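Setting Up the House When a Parent Moves In
Posted November 20, 2020
Household tips from the Motside home pages

Most of the work in the first month is small stuff: where the towels go, which light stays on, who has the pharmacy number. The notes below come from readers in Drasturton and from our own kitchen. Use what fits your house.

Bathroom

Put the towel, soap and clean clothes within reach of the shower seat before the water goes on. A towel bar is not a grab bar and will pull out of the wall. Screw grab bars into studs or use anchors rated for the job. Take up loose bath mats or switch to one with a full rubber back, and wash it on cold so the rubber doesn't crack.

Set the water heater to 120 degrees. Older skin burns faster.

Night lighting

Plug-in lights with a sensor are enough for the hall. You want one by the bed, one at the bathroom door and one at the top of any stairs. For a bedside lamp, 800 lumens is plenty for reading. Tape the cord along the baseboard.

Kitchen

Move everyday plates and mugs to the counter or the shelf just above it. Heavy pans go at waist height. If lids are a problem, a damp dishcloth gives a better grip than most of the gadgets. We tried the Ciltik jar opener and it works on wide lids, less well on small ones.

Label leftovers with the day they were cooked. Masking tape and a marker will do, and the tape comes off in warm water.

Medicines

Keep one written list with the name, dose and time of each medicine, and put a copy in your wallet. Update it the same day anything changes. Don't store pills in the bathroom cabinet, where steam gets at them. A dry kitchen cupboard away from the stove is better, up high or locked if grandchildren visit.

Fill the weekly organizer at the same time each week, at a table with good light, with the TV off. Do one medicine at a time, all seven days, then close that bottle before opening the next.
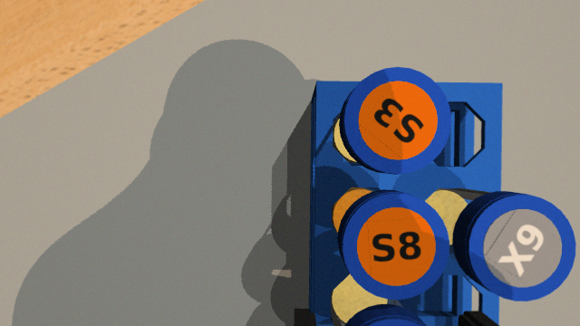

Check refills while the bottles are out. If anything has less than 10 days left, call it in then. Pharmacies get slow in December, so go earlier that month.

Ask the pharmacist before crushing or splitting a tablet. Some are made to dissolve slowly and shouldn't be broken.

Paperwork

One accordion folder beats a drawer. Ours is a Koppel with a snap closure. Insurance cards, doctor visits, bills and legal papers each get a pocket. Keep the originals at home and take copies to appointments.

Laundry

Put a second hamper in the parent's room so nothing has to be carried down the hall. Elastic waists and front closures save time in the morning. Wash new sheets twice before using them if skin is sensitive, and skip the fabric softener on towels.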